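Do you need a tray at the table?

14/05/2019

My sister-in-law Mayuree has been telling me for a couple of years that I should eat off a tray. She doesn't mean in front of the TV, which I could understand. She means at the table, sitting up, with a perfectly good tabletop right there under my elbows. Her argument is that a tray "makes it a meal." My argument was that the food makes it a meal, and we left it there until she gave me one.

So now I own a pale green tray. It's a rectangle with rounded corners and a low lip, and it's bigger than I would have picked. I've been using it since she dropped it off, mostly so I can tell her I did.

The case for it goes like this. You load everything in the kitchen, you make one trip, and when you're done you make one trip back. I believed this for maybe three days. Then I noticed that I was making one trip with the tray, and then another one for the glass of water I don't trust on a tray, and then going back for the pepper. My kitchen is eleven steps from my table. I was never suffering.

The other thing people say is that it catches the spills. Sure, it does. But a low lip only holds so much, and when I knocked over some fish sauce it ran straight to the corner and sat there until I tipped the tray to look at it, at which point it was on the table. I'd have wiped the table anyway. Now I had two things to wipe, and one of them doesn't fit in my sink.

I asked around at work, because I wondered if I was just being stubborn. Kittipong says his grandmother used trays and he never questioned it. Sakda says trays are for hospitals and airplanes and he won't discuss it further. Lamduan has a stack of them and likes them for when the kids are painting, and I have to say that's the first good reason I've heard.

Then there's the saucer question, which bothers me more. The bowl I use most is a white one with faint ribs on the outside and a thin dark line at the lip, and it came with a saucer that has a dark rim to match. What is a saucer doing under a bowl? With a cup I get it, you need somewhere to put the spoon. With a bowl you have a whole table. But I tried it for a week with soup, and I'll give in on this one. The bowl gets hot and the saucer doesn't, or at least not as fast, so you can carry the thing without doing the little dance. The spoon does end up on the saucer too. Fine. The saucer stays.

What I don't buy is the next step, where the bowl goes on the saucer and the saucer goes on the tray and the tray goes on the table. That's three layers between my lunch and a flat surface. Mayuree says a folded cloth under the saucer would stop it from sliding – so four layers. I can see where this goes.

I also had a look at what these trays cost in the shops, since hers was a gift and I didn't want to ask. The one at Gulirden was 200 baht, and the one at Intarasuk was 146 and looked the same to me except for the color. I couldn't tell you what the extra money gets you. The lady at Gulirden told me it was "more for everyday." I don't know what the other one is for, then.

Where I've ended up for now is the bowl and saucer straight on the table, back toward the far side, and the tray in front with nothing on it, waiting for me to find it a job. It does look nice against the pale top. I'll admit that much and she can quote me. If it's still empty by August I'm handing it to Lamduan for the painting.

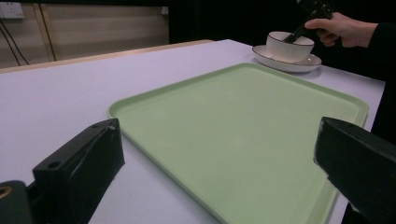 Older posts

Is the second rice paddle any better than the first one?
31 days without the drying rack
Prasert wants me to label the spice jars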